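The Case for the Bad Drawer

March 7, 2021

By Shufen Lü

Every few years a new person arrives to tell us how to live with our belongings. The latest is a subscription service called Mulby, which charges 16 dollars a month to send you emails about owning less. I signed up in January. I have owned exactly as much ever since, plus a subscription.

Mulby has strong views on furniture. A surface, it says, should be "at rest." Anything with drawers is under suspicion, and anything on top of the drawers is a cry for help. 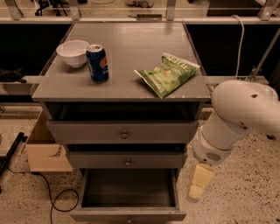
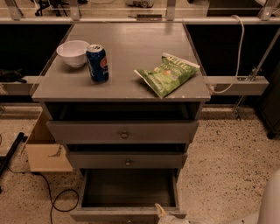
A bowl, a soda can, chipped gray paint.

My quarrel is with the idea that a tidy home tells you something about the person in it. My aunt kept a house you could have performed surgery in, and she once went two winters without speaking to her sister over a casserole dish. My best friend in college lived under a layer of newspapers and would drive across three counties if your car broke down. I know which of them I'd call at midnight, and I'd bring my own chair.

The decluttering people have a trick, and it's a good one. They make you hold each thing and ask how you feel about it. I tried this with the contents of the bad drawer in my kitchen. Every kitchen has one. Mine holds batteries of unknown health, a key to a bicycle lock I no longer have, takeout menus from a place called Brudo that closed before my son could walk, and an Allen wrench from each piece of furniture I have ever regretted. How do I feel about the Allen wrench? I feel nothing about the Allen wrench. I would like it to be there when the bed starts to wobble.

That seems to me a perfectly decent relationship to have with an object. We don't ask the fire extinguisher to spark anything.

Of course there is money in making us feel bad about this. Once you have thrown out your mismatched jars, you will need somewhere calm to put your lentils. Zendberg sells a set of storage canisters for 459 dollars, and they are very beautiful, and they come in a box so large that I know a woman who keeps the box. She says it's useful. She has canisters in the kitchen and a closet full of the thing the canisters came in, and she has never been happier with her system.

I am not defending squalor. Old milk should go. So should anything that has started to move on its own. If you have nearly 500 magazines and can't reach the window, I am on the side of the window. But between the museum and the landfill there is a wide, comfortable country where most of us live, and it could use a few more people willing to speak up for it.

My neighbor Nutsugah, a retired bus mechanic, has a garage that would make the Mulby people lie down in a dark room. Last month my kitchen faucet came apart in my hand on a holiday weekend. He listened to me describe the part, walked to a coffee can on the third shelf, and came back with one. He'd been saving it since the first Bush administration. I asked him if it had brought him joy all that time and he asked me if I was feeling all right.

I canceled Mulby that evening. They sent a final email asking me to picture the space I'd be making in my life. I pictured it. I've put the cancellation notice in the drawer, in case they bill me again.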